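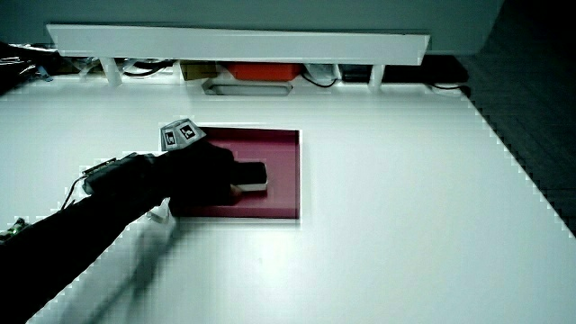 Favora Low-Rim Tray, Maroon

Item 516
Sold by Granico

A flat rectangular tray with a shallow raised rim, for bench and tabletop work. The rim keeps small parts from sliding off onto the floor, and it is low enough that you can rest your hand over the side while you work. The strong maroon color is easy to find on a white table.

Details
Color: maroon (gray is listed separately)
Shape: rectangular, flat base
Weight: 13 ounces
Sold in packs of 2 or 5

Care
Wipe with a damp cloth and mild soap. Dry before stacking. Do not use scouring pads, which will dull the surface. Not for use in ovens or microwaves.

Storage
Trays stack inside one another. A pack of five fits under the Prameck bench shelf with room left for boxes behind it. The shelf is sold on its own page.

Ordering
Packs ship flat. Mixed colors are not available in the same pack. Maroon is in stock now, and the next delivery of gray is due in February. For orders of more than ten packs, write to Loan Vi in the Cruickshank office before you pay, and she will work out the shipping.

Returns are accepted on unopened packs only.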